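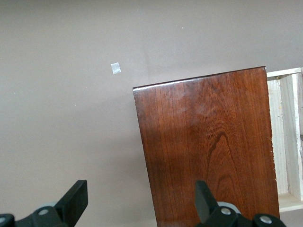

Drying Times of Oil Finishes on Reclaimed Hardwood
Student project report
Submitted by Vasylyna Kobzar and Pichit Wattanapong
Supervisor: Friederike Kettler
August 17, 2022

1. Purpose
The project compared two finishing oils, Hodora and Willo, on reclaimed hardwood supplied by the Susley timber yard. The yard wished to know which oil could be handled sooner in an unheated store.

2. Method
Eight offcuts were sanded by hand and wiped clean. Four received Hodora and four received Willo, each in two thin coats. The pieces were left on open racks and touched with a cotton pad every 60 minutes during working hours. A piece was recorded as dry when the pad came away clean.

3. Results
Every Hodora piece was dry within 10 hours of the second coat. The Willo pieces were left overnight and were dry at the first check next morning, so their exact drying time is not known. One Willo piece had to be sanded again after dust settled on it.

4. Limitations
The store was not tested in winter. A further trial is planned for December, when Marleny Rivadeneyra will take the readings. Humidity was not recorded.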